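The Bakhtiari people had promised a robot that would learn your shop in a fortnight, and on the first day of the fortnight it learned to pick up a plug.

Pouran Asadi watched it do this from a stool by the door. She had been sent by the repairers' co-operative in Drundville, which had 79 members, most of whom mended lamps and kettles in back rooms and none of whom had ever agreed on anything but the rent. Now a letter had come offering them a bench helper on monthly hire. It would test what they mended. It would plug things in, switch them on, switch them off, unplug them and write down what happened, all night if you liked. The members had read the letter aloud to each other and then sent Pouran, on the grounds that she disliked most things and would be cheap to send.

"It's faster once it's warmed up," said the young man from Bakhtiari. His name was on a badge but the badge had turned round.

"Does it need warming up?"

"It's an expression."

She wrote down: not warm.

The hire shop was in Skedport, above a place that sold carpet. You went up a metal stair and through two doors. They had given her tea and a folder. The folder had a picture on the front of a woman laughing at a kettle, and inside it said that the service would pay for itself by April. It did not say which one.

She had brought her own work, in a shopping trolley, and this seemed to bother him. He had a lamp ready. It was a very good lamp for the purpose, light and square with a stiff new lead, and the arm had lifted its plug and set it into a socket and pulled it out again while he talked about something else. He hadn't looked round once. Pouran thought that a man who doesn't look round has seen it a great many times with that lamp.

"Could it do mine?" she said.

"We'd normally do yours in the second week. There's a process."

"I'm only here till the 4.40."

He looked at the trolley. She took out the radio first. It was an old kitchen radio belonging to a Mrs somebody in Drovstead who rang on Sunday mornings to ask after it as if it were in hospital. The lead had been wound tight round the case for years and it kept the shape. When she put it down it drew itself slowly back into a coil, and the plug rolled over with its pins in the air.

"Right," said the young man.

He cleared his lamp away and typed for a bit. The arm went out over the radio and stopped. It went a little to the left and stopped again. Pouran drank her tea. She had trained four apprentices in her life and had a fair idea what it looks like when someone is hoping you will do it for them.

It got hold of the plug at the sixth go, by the wrong end, and put it down. It picked it up by the right end. It carried it across very smoothly, and she had to admit that, the carrying was lovely. Then it pressed the plug against the plastic between two sockets and went on pressing.

"It'll back off," he said.

It backed off. It tried the same place again.

"It thinks there's a socket there," said Pouran.

"It's got a confidence score. It was 91 per cent confident."

"I've known people like that."

He laughed, which she counted in his favour, and turned something down on the screen. At the next go the plug went in. It went in crooked and the arm gave it a push on the shoulder to seat it, and that was better than she had expected. She did the same herself with her thumb. She wrote down: pushes. Then she waited to see which switch it would press, because each socket had one of its own, and it pressed the one next door.

Neither of them spoke. The radio didn't either.

"That'll be in the training," he said after a while. "It's used to the end socket. On your bench it would learn your bench."

"My bench moves."

"Moves how?"

"I move it. I push things up to make room. I have my dinner on it." She turned a page. "Who does the teaching? If it comes to us."

"You do. That's the nice thing, there's no code, you just guide it. You hold the handle and do the job and it copies. Fourteen goes for a simple task."

"And for this?"

He said that it varied.

Pouran had the folder open at the prices. There were 2 columns, one for the machine and one for what they called supported learning, and the second column was the longer. She asked what supported learning was. It was a person, he said, who looked in when the machine got stuck. Where was this person? Not in the shop, he said, they did it down the line, through the cameras. And they moved the arm? If it needed it. So if she left it running all night, as it said in the letter, testing kettles, then somebody somewhere was sitting up with it.

"Not the whole night," he said. "Only for exceptions."

"Is the radio an exception?"

He looked at the radio. "I'd say the radio would be an exception, yes."

She had a hair dryer in the trolley as well, and a set of fairy lights, and a fish tank pump with a moulded plug the size of an egg. She thought about the person down the line, at three in the morning, being woken for the fairy lights. She wondered what they were paid and whether it was more than she was.

He asked if she'd like to see the clean bench. It was where they set up for new customers, he said, in the back, with nothing to confuse it. It was how they liked people to have things at home. She could see by the way he said it that this was the bit of the visit he enjoyed, so she got off the stool and went with him.
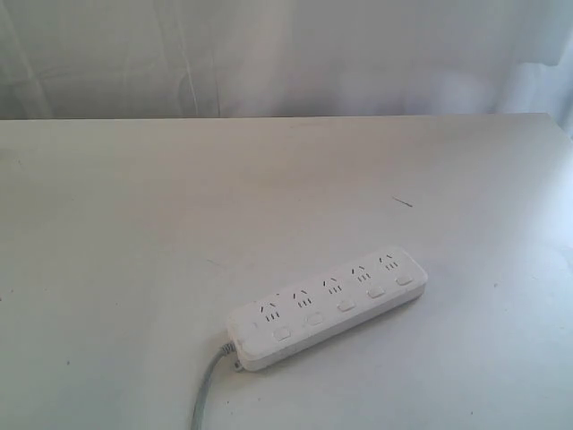
The clean bench, Skedport. Five sockets, five switches.

She stood and looked at it for some time. There was the one white strip on the pale table, with its lead going off towards the floor, and a white curtain hung up behind.

"It's very white," she said.

"It helps it see."

"The strip's white and the table's white."

"That does make it harder," he agreed. "It's more of a challenge for it, this one. But once it's got this, it's got anything."

She bent down. The plastic was smudged, more at one end than the other, by the lead. She ran her finger over the scuffs there. In her own back room the strip was black with age and screwed to the wall, and had a bit of red tape on the one that sparked. She tried to picture the curtain. You'd have to take down the shelves to hang it, and the calendar, and then find somewhere for the trolley, and the box of dead plugs, and the dog.

"Where do the repairs go?" she said.

"Sorry?"

"If it's to be kept like this. Where do I put the things people bring in?"

He thought about it properly, she'd give him that. He looked at the table and at the curtain. "You'd bring them to it one at a time," he said.

"And plug them in for it?"

"No, no. Well. You might want to straighten the lead."

It was twenty past four. She went back for the trolley and unplugged the radio and wound its lead round it, the way it liked. He carried the front end of the trolley down the metal stair for her, and at the bottom he said that there was a new gripper coming, with softer fingers, and that it would make all the difference with older plugs. He said she should ask for it by name. She asked what the name was and he didn't know yet.

On the train she wrote the report. She put that the arm was quiet, that it didn't drop anything, and that it could push a plug home if it was let have a few goes. She put that it would need a room to itself and someone to straighten the leads. Under cost she copied out both columns and added them up, as the folder had not. Where the form said Recommend, yes or no, she wrote: ask again when it has met Mrs Drovstead's radio, and then crossed that out, as half of them would take it for a yes.

She got the radio out somewhere past the carriage works and took the back off it on her knee. The switch was dirty. She'd thought it might be.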